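# How I Look After a Robot With Two Arms

Hi! My name is Virgilio and I work at a place called Privamach. My job is looking after a robot with two arms. I feed it (with electricity), I clean it, and when something rattles I go and find out what.

At the end of each arm there is a gripper. A gripper is the robot's hand, only it has two fingers where you have five. Try picking up an eraser with just your thumb and one finger. See? Two is plenty for a lot of jobs!

## First, I switch it off

Before I touch anything, I turn the power off and wait for the arms to be completely still. Robot arms are strong and they can't tell my thumb from a block. If you ever get to help with a machine, ask a grown-up to do this part.

## Then I check the screws

A gripper finger isn't one solid piece. It is made of little bars joined together with bolts, a bit like the folding arm on a desk lamp. When the motor turns, the bars swing and the finger moves in or out.

All that swinging shakes things. Shake, shake, shake, and one day a screw is a tiny bit looser than it was. So every Tuesday I go over them with a small screwdriver. I turn each one gently until it says no. My friend Katalin once turned one much too hard and the head snapped right off – that took us a whole afternoon to fix, and we missed lunch.

## Next, the fingertips

The flat pads at the ends of the fingers do the holding. They pick up dust, and dusty pads are slippery pads. I wipe them with a damp cloth and let them dry. You can feel the same thing yourself: put a little flour on your fingers and try to open a jar.

## Teaching it where things are

Now the power goes back on and I do my favorite bit, the setup. The robot has to know how far apart its two hands are. If it gets that wrong, the hands can bump into each other (it makes a horrible clack).

It also has to know how wide to open. Too narrow and the fingers land on top of the block. Too wide and they knock over whatever is standing next door. I keep the numbers in a notebook, and the last setting I wrote down was number 1033. Yes, I really do number them all!

## And then we play blocks

Well, I call it playing. It's a test. One hand has to hold a cube just over another cube, nice and steady, and the other hand has to stay out of the way with its fingers open. Stacking is hard for a robot. If the top cube is tilted even a little, the tower might tip when the fingers let go.

When a tower falls down, I get the notebook out again and change a number. Then we have another go. 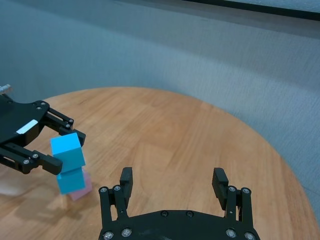
*Block test: one gripper has a blue cube, the other one waits with its fingers open.*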